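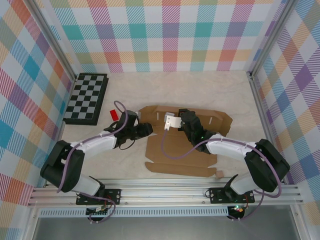 *Fixed camera. Both arms over the flattened box blank.*

# Dresby gripper comparison, box set

Two-arm recordings for comparing gripper fingers on cardboard. Version of 21 February 2021. There are 1,575 episodes, 33 of them held out for testing.

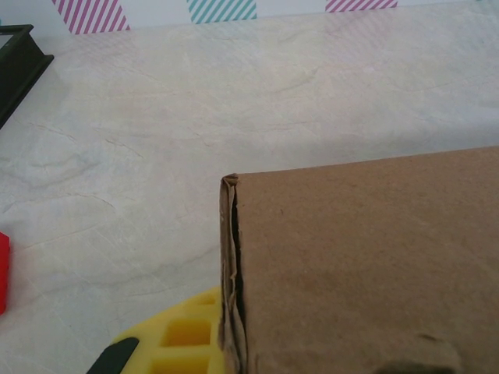 *Wrist camera, worn left side of the box.*

Wrist views are stored next to the fixed view, one folder per episode. Controller settings are in `jin.yaml`.
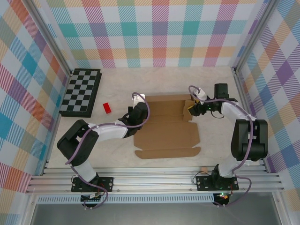
*Fixed camera, box partly unfolded, a gripper at each end.*

Known problems:

- Frayed edges are hard to tell from the gap beside them.
- 16 episodes have no wrist video. 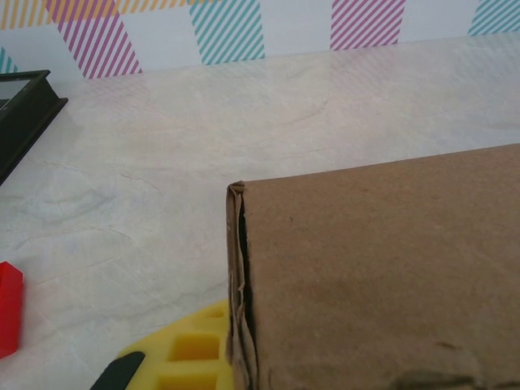 The December recordings used an older mount and are kept in `bidton/`. Don't mix them with this set when comparing grip results.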